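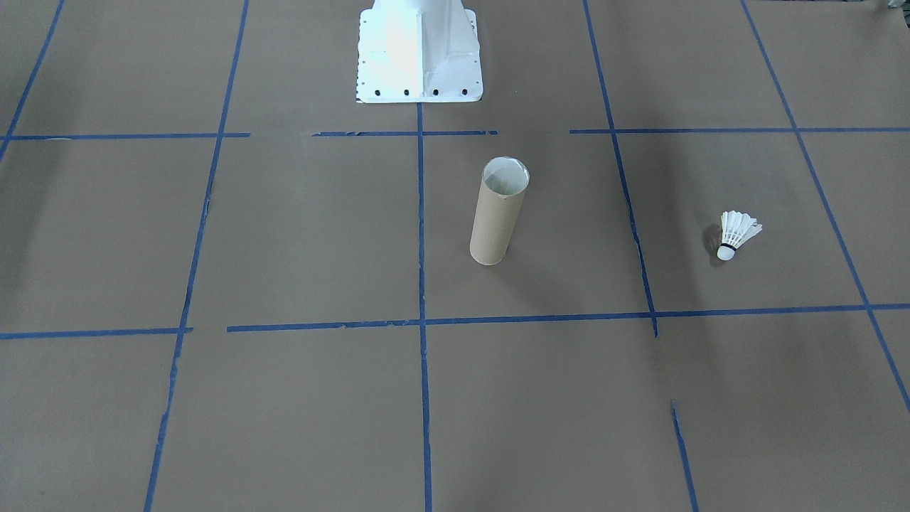
8月,上午,接昨天的票价抓取。Prutex 那边返回的往返价还是对不上,同一航段查两遍差 2 块多,怀疑是汇率缓存没刷新。昨晚跑完一轮,总共 3966 条报价,去重后剩 1484 条,比预想的少很多。出发日×返程日的矩阵画在纸上看最清楚,学桌上那样,棕色纸上拿蓝胶带拉格子,横着是出发,竖着是返程,一格一个最低价,空格就是没票或者没抓到。先别急着写进表里,空格的两种情况得分开标,不然后面算均价又要返工。

10:20 重跑 Torkeck 接口。单程正常,往返有问题:返程日期早于出发日期它居然不报错,直接给一个单程价。难怪上周的低价榜那么好看。已加校验,返程<出发的一律丢掉。同日往返先留着,有人真这么飞。

税费字段。Farahani 给的是含税总价,Koder 给的是裸价+机场税+燃油,三个字段有时缺一个。缺燃油的不能当零算!昨天就是这么算的,所以 Koder 的排名全偏前了。改法:缺字段的整条标“待核”,不进排序。改完排序变化挺大,前几名换了一半。

行李。经济舱最便宜的那档大部分不带托运,页面上小字才写。要不要把行李费加进比价?我的意见是默认不加,给个勾选框。加进去的话各家公斤数不一样,没法比。待讨论,谁看到这条在下面写一句。

中午前试了转机时间过滤。下限原来设成 45 分钟,太短了,出境再入境的根本来不及,国际转国际先改成 2 小时。上限没动。跨夜转机单独一个标签,不要跟长转机混在一起,客服那边老是被问“为什么要在机场坐一晚上”。

13:40 城市对不上机场的老问题又来了。一个城市两个机场,Prutex 按城市码给,Torkeck 按机场码给,合并的时候重复计了。写了个对照表,手工填的,只填了常用的,剩下的遇到再补。对照表放共享盘 票价/码表 下面,别改列名,脚本是按列名读的。(上次有人把“城市码”改成“城市代码”,全挂。)

小机场的名字还有个坑,同一个机场各家写法不同,有的带市政两个字有的不带,模糊匹配会配错。以三字码为准,名字只拿来显是。

下午缓存:热门航线 4 小时过期,冷门的一天。问题是冷门航线一天里也会跳价,用户点进去价格变了就投诉。想法是点击时再查一次,跳价就弹提示。慢一点没关系,至少不骗人。Farahani 的查询次数有限额,点击再查会不会超,没算过,要算。

日历控件顺手看了一下,选完出发日后返程日自动跳到同一天,很多人没注意直接搜了,日志里一堆同日往返大概就是这么来的。所以上面说的同日往返先留着,这条要打个问号。改成返程日留空,强制选。前端说今天能上。

16:05 又跑一轮,往返价对上了大部分,剩下对不上的全在 Koder,都是缺税费字段的。汇率缓存确实是元凶之一,刷新后那个 2 块多的差没了。

没做完的:
行李勾选框,等意见
Farahani 限额
码表补小机场
低价榜旧数据要不要撤?我倾向撤,明早先挂个“更新中”
儿童票还没碰,各家年龄线不一样,估计又是一天

对了矩阵那张别扔,空格我用铅笔标了一半,圈是没票,叉是没抓到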